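Tag pose jumps when both handheld grippers come close together

Posted by Santeri Kettunen, 22 October 2020

I'm collecting two-handed demonstrations with handheld grippers. Each one has a tag cube on top and I track the cubes from an overhead camera, then feed the poses to the Dretdale planner. Single-hand tasks are fine. The trouble starts when the two grippers work on the same thing, for example both pinching the corner of a laundry bag. The pose of one cube flips by a large angle for a few frames, then comes back. The planner reads that as a real wrist motion and refuses the trajectory.
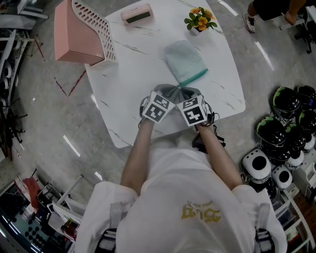

Exposure is fixed at 4000 microseconds. I solve each tag separately and average the results per cube. A typical recording is 2000 frames and I get 9 flips in it, nearly all while the hands are close. Raising the smoothing in the filter hides some of them but also rounds off the grasp, so I'd like to fix it earlier if I can.

Tuulikki Pitkänen

Stop averaging. A single square tag seen nearly face-on has two pose solutions that fit almost equally well, and you are sometimes picking the wrong one. Put the corners of all visible tags on a cube into one solve, using the measured cube geometry. With two faces in view the ambiguity mostly goes away. When only one face is visible, keep both solutions and take the one closer to the previous pose.

Also check that no tag ID is used on both cubes. We had that with a reprinted set in June and it looked a lot like what you describe.

After that, reject by reprojection error before the filter sees anything. Mark those frames as missing and interpolate rotation with slerp. Short gaps are harmless, and the planner doesn't need every frame.

Paavo Harju

4000 is long for hand motion. Try half that and add light. I had blur on mine.

Man-lok Yau

Agree with the joint solve. One more thing: if you log raw corners instead of only poses, you can redo all this offline without recording again. Brultari has a corner log option, off by default. Mine was off for the first 3524 frames and I had to throw them away.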